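Tabletop Arm Cell -- Walkaround Checklist, with Comments
Site: Kaltemthorpe, second floor
Inspected by: Heikki Pelkonen
Date: Saturday, December 8, 2018
Checklist used: Dimside bench robot form, 20 items. Only the items that drew a comment are written up.

Marks: OK / OK with comment / Fix / Not shown to me

I will say at the start that I don't think much of this form. It was written for fenced cells and someone at Dimside took the fence out of it in September. Half of the lines ask whether a document exists. A document never stopped an arm. I have tried to answer what the line should have asked.

Item 2. Base fixed to a surface that can take the load
OK with comment. Plate sits flat and is fastened to the table. Nobody could give me a torque value or say who last put a wrench on it. The table itself is an ordinary table, and I would like to see what it does at full reach and full speed before I believe the word "rigid" in the setup notes.

Item 3. Work area marked so a person can tell where it ends
OK with comment. A gray mat, taped at the corners. The form accepts "mat, tape or paint", so it passes. The mat shows where the parts go. It does not show how far the arm reaches, and those are two different lines. Mark the second one as well. 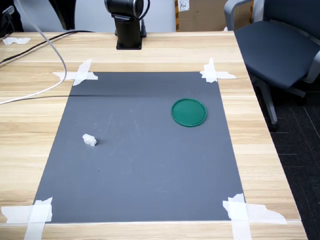 Item 3. Work area and arm base. Tape at all four corners of the mat.

Item 4. Mat and fixtures can't shift during a run
Fix. Masking tape is for painters. The strips have torn edges and in places they are wrinkled, and any position taught against that mat is only as good as the tape. Lehtinen's setup notes call this "secured". Use clamps or screw down a locating strip. If it has to be tape for now, replace it on a schedule and write down when.

Item 6. Cables routed clear of the moving parts and the work area
Fix. This one I would not argue about. The white cable comes down from above and crosses a corner of the mat. I was told it "stays out of the way". It stays out of the way until a program changes. Tie it back along the rear edge with the black one, leave a service loop, then jog the arm by hand to both ends of its travel and watch the slack.

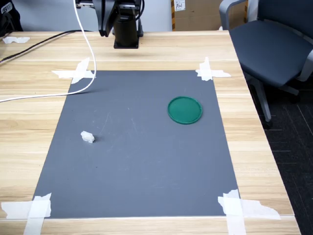
Item 6. White cable over the corner of the mat, arm behind.

Item 7. Emergency stop within reach of the operator's normal position
Not shown to me. The form wants the distance and I won't write down a distance somebody recites. Show me the button, then press it with the arm moving, then show me that it takes a deliberate reset to start again.

Item 9. Speed and force limits set, and checked by measurement
Not shown to me. The settings sheet gives a limit of 500 with no unit. Millimeters per second, I suppose, but supposing is how people get hit. A number typed into a settings page is a wish. Measure it at the fingertip and attach the reading.

Item 10. Gripper: pinch points and sharp edges considered for each tool fitted
OK with comment. The risk assessment (Kivby template, 5 pages) has one paragraph on "the gripper", singular. Fingers that taper to a point need their own line, and so does anything long and thin mounted on a tool. Small light parts like a lid and a little white block do no harm if dropped. The fingers going down to get them might. 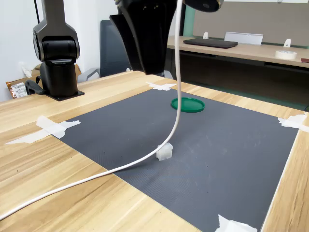 The answer I usually get on this item is that the arm is a small one. Small arms have motors too, and people lean in closer to them -- which to my mind cancels most of the benefit. Write down which tool is fitted, what its tip looks like, and who may reach in while power is on. If the answer to the last one is "anyone", write that down and sign it.

Item 12. Seating and walkways outside the reach of the arm
Fix. There is an office chair right beside the table. Either the seated position is inside the reach or it isn't, and no one has drawn it. Draw it. If it is inside, the chair moves.

Item 13. Stored material kept out of the cell
OK with comment. Cardboard box behind the arm base. Not a hazard by itself. Find it a shelf.

Item 15. Covers and wrappings on tools don't hide fasteners, vents or damage
Fix. Any soft wrapping over a housing has to be listed, with who approved it. Check that it can't work its way into a joint and that the vent slots stay open. Look at the screws under it at every inspection. 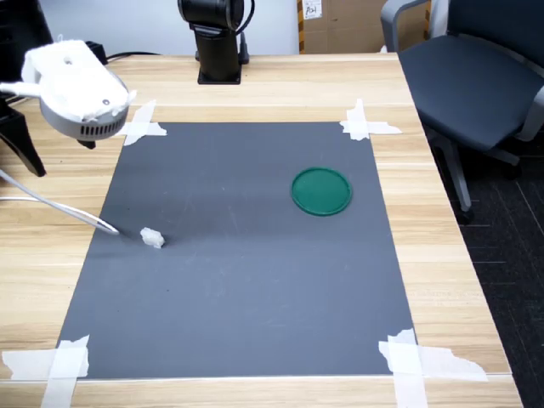

Item 18. Run log kept and read by someone
OK with comment. The counter sheet says 2,642 cycles without a recorded stop. I don't find that comforting. Either the stops aren't being written down or the stop function has not been tried in all that time. Add a column for test stops.

Item 20. Operators trained
Not shown to me. There is a sign-off list. I asked for the training and got the list.

Result
Not released for unattended running. May be used with an operator at the table once items 4, 6, 12 and 15 are fixed and items 7 and 9 have been demonstrated with me present. The comments on 2, 3, 10, 13 and 18 can wait for the next round, but I will look for them. Item 20 stays open until I have seen the course material.

H. Pelkonen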